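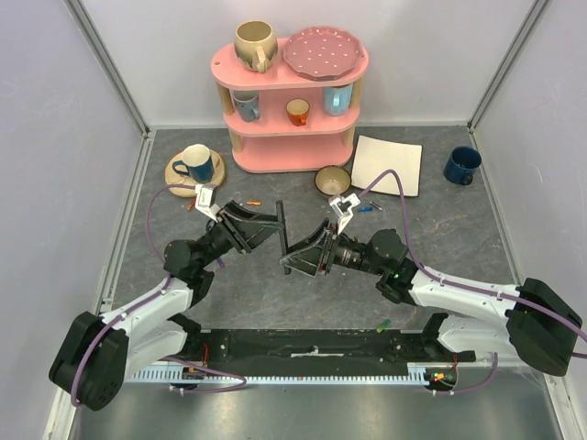
Small shelf, too many mugs
Jeltness Home Board > Kitchen storage

potholder47
I have a three-tier shelf from Layug and I can't settle on what goes where. Right now the big drip-glaze mug and the scalloped plate are on top, the smaller mugs and the orange cup are in the middle, and the bottom is empty. The square plate, the bowl and a couple of mugs still have no place. The little sticks need to go somewhere too. How would you fill it?

furkport_gal
Heavy things at the bottom. Plates first, then the bowl on the square plate if it fits. I'd move the scalloped one down too, it's hanging over the back.

mn_dishes
Disagree about the plates. If you use them every day you'll get tired of reaching under two shelves. Put mugs at the bottom, handles out, and keep plates up top where you can lift them straight off.

furkport_gal
You can do that with one plate. With a stack I wouldn't. Mine came from the Grusel outlet in Furkport and it gets wobbly when the top is loaded.

potholder47
Mine seems steady so far. I tried the mugs at the bottom on Saturday and the tall one wouldn't go in without tipping.

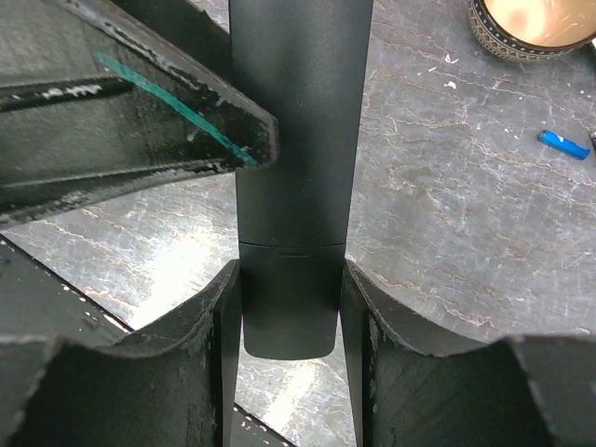 Odds and ends are the other half of my problem. I don't want a junk cup on the shelf, but if I leave them out they spread over the whole table. The crayons would fit in the orange cup. The long black piece is harder. It's wider toward the top, and the end with the seam and the little slot is rounded, so I don't think it would stand up by itself.

mn_dishes
Lay it flat in a drawer. Crayons in a drinking cup is a no from me, wax gets on the inside.

oldtrivet
I keep crayons in a mug and have for years. It washes out. Just pick one and stop drinking from it.

mn_dishes
Then it's a pencil cup and it doesn't belong on a dish shelf.

potholder47
OK, plates and bowl at the bottom, mugs stay in the middle. Crayons are going in the drawer for now.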